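Arkeck Automation Help > Grippers and tooling

Gripper reports "object held" after the wrapper has gone

Posted by womton_bench, February 5, 2018

Hi all, I'm stumped. Our arm at Womton sorts rubbish between a bin and the table, and bottles are no drama at all. Chip packets are another story. Twice this week the program sailed on as if it still had the packet, and once it went down hard enough to trip a protective stop (error 703 on our panel).

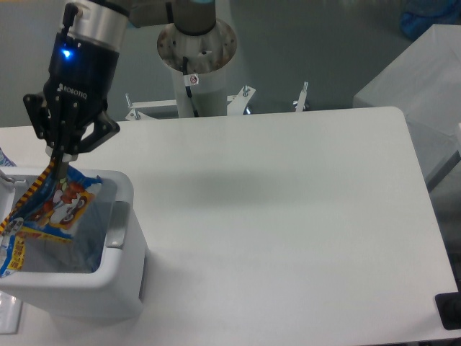 Gripper on the snack bag at the bin.

I've tried closing force at 54 and at 72 per cent and can't pick the difference. The cell is run by Moradi, our sequencing software, which only checks for a grip once. Is it the sensor or is it me?
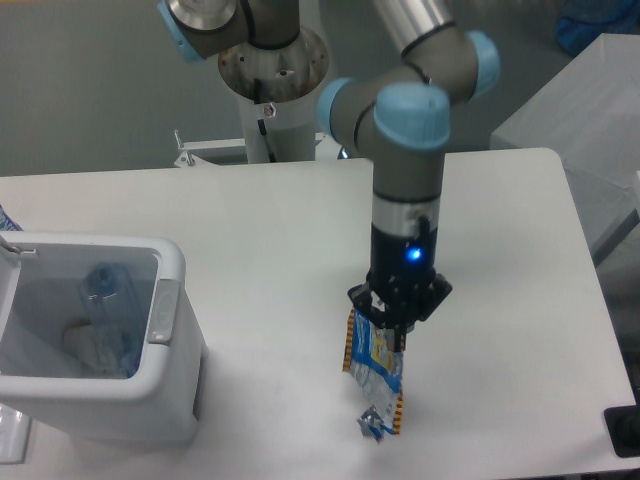
2 replies

skarolora_fan

Had the same thing with bread bags. The gripper decides it's holding something when the fingers stop short of fully closed, and a thin packet squashes to almost nothing — so your reading is right on the borderline. Check the finger position again after the lift and once more before the release, and stop the program if it's changed. I'd leave the force alone for now.

Also look at your approach height over the table. A crumpled packet never sits the same way up, so a fixed height is asking for a protective stop.

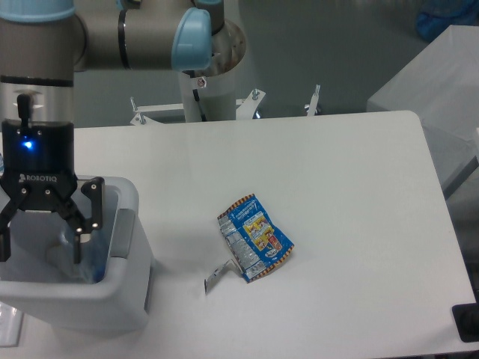 And please don't reach in to grab a dropped packet while the program's still live. I did that once and got a very sore knuckle for my trouble. Pause it properly first, every time.

old_relay

Try cleaning the finger pads. Chip grease gets on everything. Fixed ours, or it did for a month anyway.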